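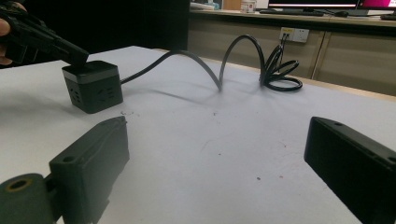 Contreras is a payments and small-loans company based in the port town of Geverham. It is best known for the Worau wallet, a phone app that people use to pay shopkeepers, split rent and put a little money aside. The company was started by Estrella Medrano, a former bank clerk who had spent years watching market traders stand in line to deposit coins, and who felt (as she has told many an interviewer since) that they deserved a good deal better.

Early years

The business began in two rooms over a shoe repair shop, with money borrowed from Medrano's relatives and a modest grant from the town. Its first product wasn't an app at all but a paper booklet of stamps, which traders bought from one another and cashed in at the end of the month. The booklets were popular, and older stallholders still speak of them fondly, but they were easily lost and did badly in the rain. Contreras moved the whole thing onto phones and gave it the name Worau, and within its first year 922 shops and stalls in and near Geverham had signed up to take it.

Growth and the Flukeck purchase

Lending came next. A trader with a steady record on Worau could borrow a small sum against future sales and pay it back in slices, a bit from each day's takings, so that a slow week meant a smaller payment. Loans ran for 30 days at first and were later stretched to 110 for borrowers in good standing. To handle all this the company bought Flukeck, a family-run bookkeeping software firm, and kept on nearly everyone who worked there. Much of what customers now see on their monthly statements, including the much-loved little calendar of good and bad days, is Flukeck's work.

The canceled share sale

Contreras had planned to sell shares to the public in March, and the preparations were far along when the regional finance regulator asked for a fresh look at its loan book. The question was whether the company was a technology business passing loans along or, in plain terms, a bank, which would have to hold a good deal more of its own money in reserve. Contreras withdrew the offering the same evening. Medrano wrote a long and rather tender letter to employees, many of whom had been counting on their shares to help with a house or a child's schooling, and the company later bought back a portion of those shares at a set price.

Since then it has split its lending arm into a separate licensed company with its own board. The wallet carries on much as before, and the minimum savings deposit, once 100 in local currency, has been dropped altogether.

See also: mobile payments; merchant cash advance; stamp booklets

3 comments

marketday_lou: My aunt kept her stamp booklets in a biscuit tin for years! Lovely to see them get a mention.

P. Arden: Could someone add a bit more on the reserve rules? That section goes by awfully fast.

tidewater: The Flukeck calendar is still the best part of the app, and I say that as somebody with plenty of bad days on mine.

Share (30) | Contact the editors | Copyright the contributors | Back to top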